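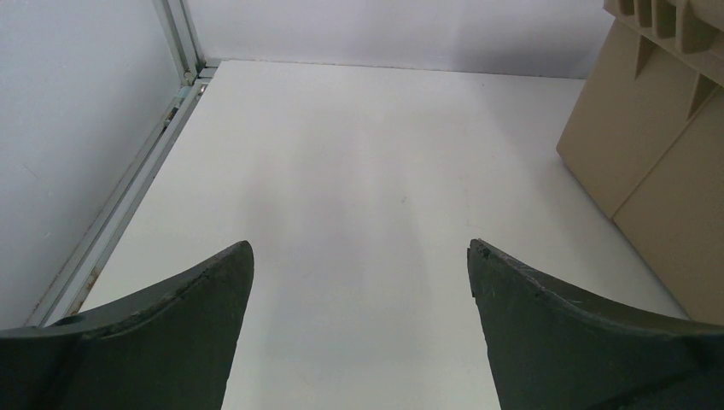 *White surface, a few specks.*

Clear the floor first, then get the box out. I'll argue this with anyone in Illdale. People buy storage before they've got a bare patch to stand it on, and it ends up as one more thing to step round.

And get a hinged lid. Loose lids wander off. I've lost 3 since May, all diffrent sizes.
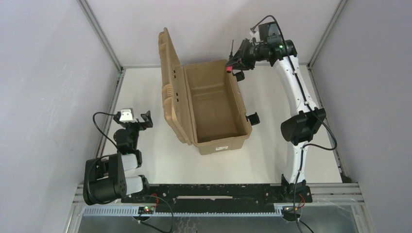

*Tan box, lid up, nothing in it yet.*

Empty is the best it'll ever look. Leave it a day. Then fill half, no more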